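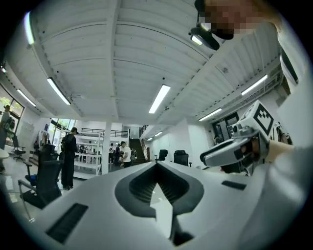
Two hand-held grippers, one with a marker block mounted on top.

Wident Acquires North American Rights to Horror Feature "Clulinau"

5/27/22 - Wident has acquired all North American rights to the horror feature "Clulinau" from sales agent Livance. The agreement covers theatrical, digital, home video and television. A limited theatrical release is planned for September, followed by a digital release on all major rental platforms.

The film is set in a flooded quarry town where a sound recordist is hired to catalog the contents of a closed radio station. Among the tapes is a broadcast that lists residents by name and gives a time next to each one. The recordist's own name is on the final reel.

"Clulinau" was produced by Cormier and is the company's second feature. The running time is 80 minutes. Dialogue is in English and Romanian, with English subtitles for the Romanian portions. The film has not yet been rated.

Wident will supply theaters with a DCP in 5.1 surround. A stereo mix has been prepared for venues without surround playback. The digital release will include closed captions and an audio description track.

A Blu-ray edition will follow the digital release and is limited to 3,000 copies. It contains the feature, 4 deleted scenes, an isolated score track and a booklet with pages from the shooting script. Copies are numbered on the spine. Preorders will open on the Wident web store once the street date is set.

Livance continues to represent the film in all remaining territories.

Theater bookings, screener requests and press materials are handled by the Wident publicity office. Stills and the one-sheet are available to accredited media on request.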